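Iridescence in Everyday Things
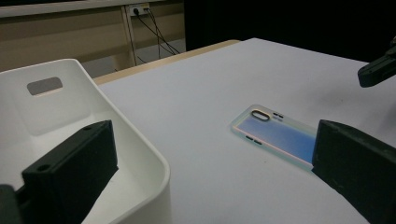
A translucent phone case with a blue-to-violet sheen and paler reflections along its raised rim.

Iridescence is the name for color that changes as you move your head, or as the object moves, or as the light around it shifts. Soap bubbles have it, and so do pigeons' necks, the insides of many seashells, and the thin film of oil that spreads over a puddle on a rainy street. The word comes from Iris, the Greek goddess of the rainbow, and it has been in common English use since the late 1700s, although people had of course been admiring the effect for a very long time before anyone settled on a word for it.

Most of the color we meet in a day comes from pigments and dyes. A red brick soaks up much of the light that falls on it and sends back mostly the red part, and it looks much the same red from the doorway as it does from across the street. Iridescent color is made another way. It depends on the shape of very small structures, layers or ridges or stacked plates, which are close in size to the waves of light themselves. Light bouncing off the top of a layer meets light bouncing off the bottom, and the two either strengthen each other or cancel out. Which colors win depends on how thick the layer is and on the angle of view.

Robert Hooke looked at peacock feathers under his microscope and wrote about them in 1665, noticing that the bright colors vanished when the feathers were wetted. Isaac Newton took up the matter of thin films some years afterward, pressing a gently curved lens against flat glass and studying the colored rings that appeared between them. It was Thomas Young, early in the 1800s, who explained such colors by treating light as a wave, and his account is still, in its main lines, the one taught today.

In living things the effect turns up in a remarkable range of places. The blue of a morpho butterfly's wing comes from tiny ridged scales, and the butterfly has hardly any blue pigment to speak of. Many beetles have hard wing covers built up in layers, and hummingbirds carry theirs in the feathers of the throat, which can look nearly black until the bird turns toward you. Mother-of-pearl is made of thin plates of a chalky mineral with a little protein between them, laid down slowly by the animal as the shell grows.

People have borrowed the effect for just as many uses. Shell inlay is an old craft in several parts of the world, and glassmakers of the 1800s learned to treat hot glass with metal vapors to give it a shimmering skin. Shot silk, woven with one color running lengthwise and another across, gives a similar changing look by simpler means. Today the finish is found on gift wrap, hair clips, phone cases, fishing lures and car paint, usually by way of a thin film or of coated flakes mixed into a clear base.

The collector Hedvig Fjeld, whose book The Changing Color remains a friendly introduction for general readers, catalogued 296 household objects with such finishes and sorted them by how the color was made. Ruth Bedoya later added a chapter on buttons, a subject dear to her, which many readers consider the best part of the second edition.

See also: Luster; Mother-of-pearl; Opal; Soap film; Structural color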